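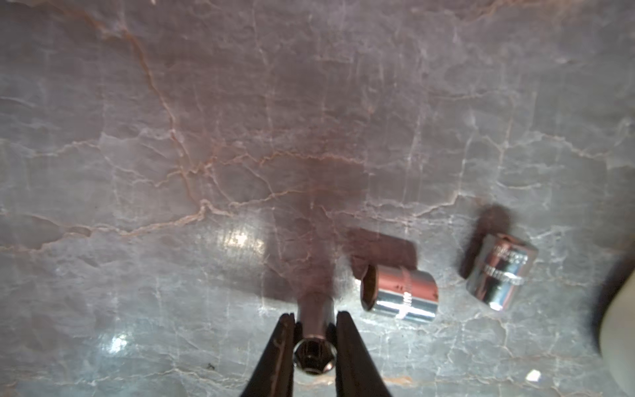 brivlow-sockets: README and shopping notes

Hi! If you landed in this folder you're probably either about to use the socket-sorting data or about to ask me what it would cost to set up a second station like ours. I get the second question a lot more than the first, so most of this file is about money and lead times. The data notes are short and they're near the end.

What's in here

One task, one arm, one camera at the wrist. The gripper picks up a chrome socket, holds it upright on its end, and takes it to a slot in a tray. Episodes were recorded by teleoperation at the Brivlow bench over the spring, mostly in April. There are 1000 episodes in the main split and 57 in a small held-out split that I kept separate because the lighting was different that day.

Folder layout:
episodes/ has the recordings, one folder per episode
budget/ has the spreadsheet, with a tab per station
calib/ has the wrist camera calibration files (use the newest one!)
notes/ has my log, which is messy, sorry

What we bought, and what I'd buy again

The arm ate most of the budget, as you'd expect, and I won't argue with anyone about arms. We compared quotes from Lutero and Uridden and went with Lutero. Their price was a bit higher, but the quote included the controller, the mounting plate and the cable set, and the other one listed all of that as options. Read the options page before you compare totals. I didn't the first time and had to redo the whole request.

Gripper: plain two-finger, black, tapered jaws. I looked at a fancier one with force sensing and I still want it, but it would have cost us the spare arm cable and the second camera. For sockets the simple one is enough to get started. Order spare fingertips in the same purchase — they come from a different warehouse and the shipping on a small order is silly.

Wrist camera: get the small one. The bigger housing we borrowed kept bumping the tray rim. Budget for two of them and keep the second in the box.

Lighting: this is the line I'd change. I put almost nothing toward lights and figured the room lamps would do. Polished sockets on a slightly glossy marble surface give you glare spots and long dark shadows, and the shadows move when the arm moves. If you're planning a station for shiny parts, put a diffuse panel in the first order. It's cheap compared to re-recording anything.

Work surface: we used a veined marble slab, gray with rust-orange and white veins, and I'd do it again for this dataset. It's a busy background and I wanted one. If you only need clean picks, buy a matte mat and spend the difference on the panel.

The sockets: buy a boring set. Chrome, hex drive opening, sizes engraved on the side. Buy two identical sets in case a size goes missing (mine did, and the replacement had a different knurled band, so now I have a footnote in the log).

Lead times

The arm was quoted at up to 90 days. The gripper took 15 and the camera was quicker than that. If your money has to be spent by a deadline, start with the arm and do everything else while you wait. Kravchuk handled our freight and customs paperwork and I'd use them again, but they need the exact crate dimensions, so ask the arm vendor for those when you ask for the quote.

Things that weren't in my first budget

Power strip with an emergency stop that you can reach from the chair. Bolts. A second monitor. Storage drives (wrist video fills them faster than I planned for). A week of somebody's time to mount, wire and calibrate. I had put down a day for that last one, ha.

Data notes

The wrist view sees the tips of the gripper at the bottom of the image. The gripper often hides part of the socket it's holding, so don't lean on engraved sizes for labels. Size labels come from the episode sheet, which was filled in by hand. I've corrected the ones I found, and if you find more please send them along with the episode folder name.

Sockets that aren't being picked are often lying on their sides near the target. That's on purpose. I wanted the picks to happen with some clutter close by. Other bits and pieces show up at the sides of the view and there are no labels for those.

Please don't use the held-out split for tuning. I know it's small and it's tempting.

Still to do

Price the force-sensing gripper again once the new Lutero list is out. Add the light panel to the station two tab. Move the crate dimensions out of my inbox and into budget/ where other people can find them. Questions are fine any time, but Tuesday mornings are best — that's when I have the spreadsheet open anyway.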